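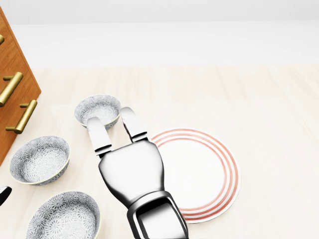

Tabletop with the wooden cabinet at left

Salt dough handprints cracking

markano1361, Nov 24, 2020
Second batch of handprint ornaments with my four-year-old, second batch with cracks across the palm. Two parts flour, one part salt, one part water by volume. Rolled to 10 mm, air dried one night, then oven on low. What am I doing wrong?

Karunaratne
10 mm is too thick. The outside sets while the core still holds water. Go to 6 mm and turn them every 30 minutes in the oven.
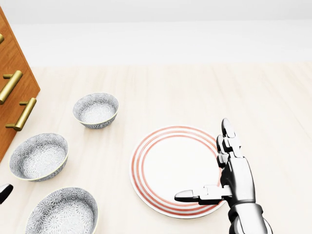
Bowls and the red-ringed plate

Pikska
Disagree on thickness. I made a set at 10 mm in September with no cracks. Fine salt, kneaded for ten minutes, no oven at all. Coarse salt leaves weak spots.

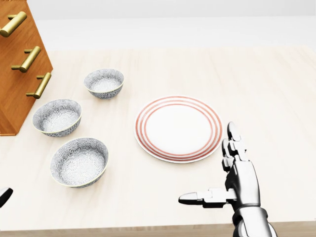 Karunaratne
Fine salt helps, agreed. Measuring matters too. Volume is unreliable for flour, so weigh it. Put the flour, salt and water in separate containers before the kid gets near the table; three small ceramic bowls like those are enough for a half batch. Add the water last, a spoon at a time.

markano1361
Salt was coarse. How long to air dry without the oven?

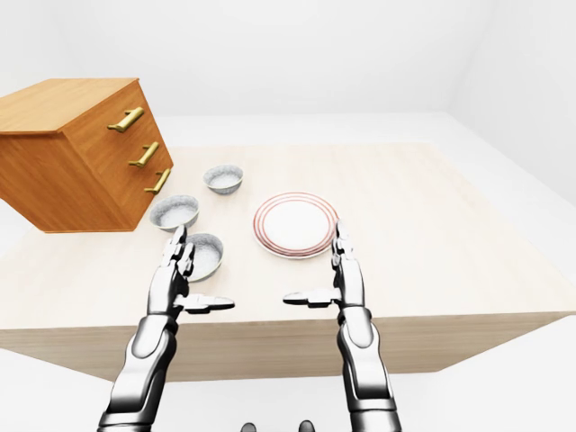
Ga-eun Shin
Four days for 6 mm, longer for 10. Flip morning and night. They need a level surface out of a child's reach, and the table fails on the second point. The flat top of a chest of drawers like the orange-brown one works if you put a wire rack under the prints. Keep them away from the radiator.

Rastness
Four days is optimistic in a damp house. Mine took nine. I still use the oven.

Pikska
Then leave the door ajar. Mine puffed with it shut.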